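## What is friction?

Friction is a force that acts where two surfaces touch. It pushes against sliding.

Even a smooth surface has tiny bumps. When two surfaces are pressed together, the bumps catch on each other. Rough surfaces usually catch more than polished ones. Pressing harder also increases friction.

A ball stays in a grip because of friction. With too little squeeze, its weight pulls it down and out.
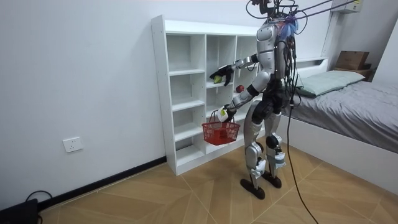
## Try it

1. Put a coin on a tray.
2. Lift one end slowly until the coin slides.
3. Repeat with a rubber.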